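Plallow towel folding: where we are at the end of January

Hi all, and thanks again for letting us keep going on this. I know the last report was heavy on shipping delays and light on folding, so I'm happy to say this one is mostly towels!

The short version is that we now have 3,640 recorded episodes in the Plallow set, all of them with two arms and one small cloth on the table. The plan we sent you at the start promised 1,000 usable ones by now, and even after my very picky cleanup we're well past that. I did the cleanup twice, by the way. The first time I was too generous with episodes where the operator stopped halfway to think (you can see the arms hovering, and the model learns to hover too, which is maddening to watch).

Most of my time went into grasping. Folding sounds like the hard part, but picking up a single layer of terry without grabbing the one under it is where the operators lose their patience and where the policy loses the plot. We changed the instructions so that the operator goes for the hem where possible and closes slowly. I've been going through the wrist views one at a time to label which grasps are single layer and which aren't. 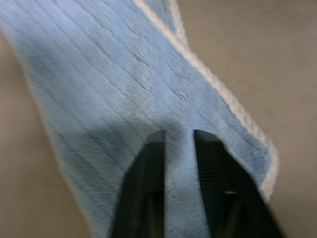 Wrist view with the cloth between the fingers.

Labeling is slow going, I won't pretend it isn't. Fast wrist motion gives us blurry stretches, and I went back and forth on whether to throw those out. For now they stay in. The policy is going to see blur when it runs, so it may as well see it in training. If the Gebreyes team has strong feelings about this I'd love to hear them before we freeze the next version.

On the operator side we're in much better shape than we were in the fall. New people now do 54 practice episodes before anything they record counts, and the difference in the data is easy to see. Their motions are smoother and the two hands wait for each other. We also stopped asking for the same start every time. Some episodes begin with the towel flat, some with it already folded and a bit twisted, some with it bunched up near one arm.

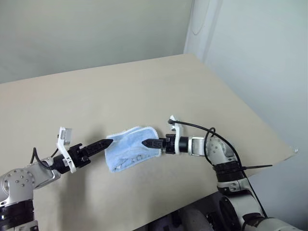
The varied starts cost us speed, and I want to be upfront about that. An operator who used to get through a batch before lunch now needs until 3 p.m. or so. I think it's worth it. The policy trained on the old, tidy starts fell apart the moment a corner was tucked under, and the one trained on the mixed set at least tries something sensible before it gives up.

Now for the less cheerful bit. We lost 98 episodes to a clock problem between the wrist and head recordings, which drifted apart over a long session. Fomen (our recording software) now checks the timing at the start of every episode and refuses to save if it's off. Annoying for the operators, but I'd much prefer a grumpy operator to a week of mismatched files. 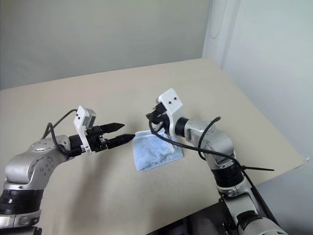

Next up is handing the cleaned set over to Flolstead for their training run, along with the grasp labels for as much of it as I can finish. After that I'd like to move on to bigger cloths and a few different colors, because everything the model knows about towels so far is pretty narrow. I don't need extra money for that, just a decision on whether we can keep the second operator shift through the spring. The shift runs out before the next report is due, so a yes or no in the next couple of weeks would help me a lot with the schedule.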